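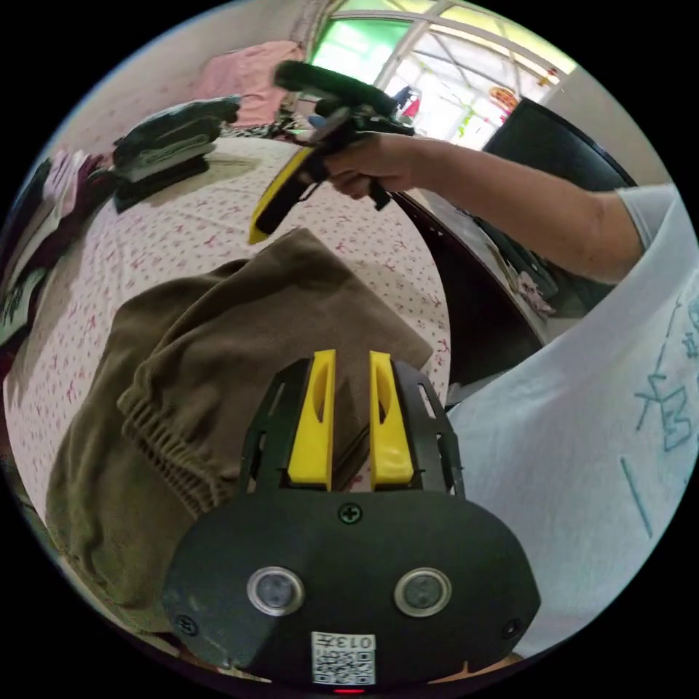
4.2 Folding on the bed

Figure 3. Clothes sorting on a bed in one of the homes, with folded piles to the left and an olive-brown garment on the sheet.

I went into this part of the study thinking I'd be writing about closets. I had a whole set of questions ready about shelves and hangers, and then home after home the real work went on somewhere else – on the bed! People kept telling me the bed is the only flat thing in the house that's big enough, and once I'd heard that a few times I stopped asking about closets and started asking about sheets.

Figure 3 is pretty typical of what I mean. The piles sit along the far left of the bed, dark clothes in one stack and maroon and pink things in another pile, and the middle of the sheet is left for whatever is being folded. I've started calling that middle part the "work patch" (the term is mine, and Baiba Vītola, who coded the interviews with me, still thinks it's a silly one). Nearly everybody we talked to keeps one, even on a narrow bed, and they get cross when a kid or a cat settles down in it.

Pants with cuffs deserve a paragraph of their own. In the Irnero interviews they came up more than any other garment except fitted sheets. A flat hem lines up with the other hem and you're done, but a ribbed elastic cuff pulls in and leaves a lump at one end of the fold, so the stack starts to lean. One woman turns every second pair around so the lumps alternate. Another rolls them and puts them in a drawer on end, and she was so pleased with this that she got up in the middle of our talk to show me. A couple of people just put cuffed pants on top of the pile and leave it at that, and I have to say I'm in that camp myself.

We logged 603 folded items across 20 homes, and I sorted them by where the finished pile ended up before it was put away. The bed won easily. What surprised me more was how long the piles stayed there. In the Montecinos homes, folding was mostly an afternoon job and the clothes had to be gone by bedtime, so there was a built-in deadline. Where folding started after supper, the piles tended to move to a chair for the night – and some of them lived on that chair until the next wash. I'd like to say more about chairs, but we only began noting them in September, halfway through the visits, so I'm leaving them for Section 5.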